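Marloes Goossens
June 24, 2019

Two months into the arm project at our warehouse, and I have opinions. Thread.

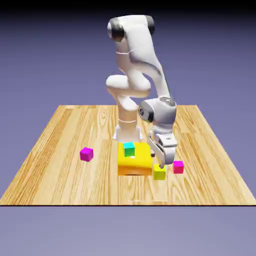

Management keeps saying the arm "takes over the boring part." I work the kitting bench at Trusdale. I'd like to know which part they think is boring, and whether they asked anyone who does it.

The pitch came from Gondholm. Blocks on a table in a simulator, arm goes down, picks a cube, everybody in the break room claps. Fine. Our parts come in torn bags with the label on the wrong side.

I asked the Gondholm guy what happens when a bag is stuck to the bag under it. He said that was "a phase two conversation." Phase two is October. I have stuck bags today.

Brian Khaemba did kitting for 9 years. Since the arm came he stands next to it and clears faults. Same pay, same hours, and he goes home more tired. He says waiting for something to go wrong is harder than working, and I believe him.

Also his new job title has "operator" in it. He can't change a single setting. If the arm stops twice in a row he has to call Liam Lightfoot, and Liam covers both buildings.

They put a number on a slide: 1869 kits in the first month. What the slide left out is how many of those a person opened up again and fixed at the packing end. I asked. They don't track that. Well, I'm at the packing end!

To be fair — my wrists are better. The heavy Bauerfeind trays used to be mine and now they aren't. I wouldn't want those back, and I told the supervisor so.

But we used to rotate. Two hours kitting, two hours packing, a bit of receiving. You got to move around and talk to people. Now kitting is one guy and a machine, and the rest of us pack all day.

There were 7 of us on the bench. Two have moved to the Ellach site, "voluntarily," after being told their shift might change. No layoffs, says the newsletter. Technically correct.

Hendrik asks in the replies if I'm just against robots. No. Put one on the trays and I'll bring it cake. I'm against buying the thing first and asking us what we do second.

Next floor meeting is Brian's turn to speak and he wants the re-opened kits counted. I've started writing mine down on the back of the pick sheets.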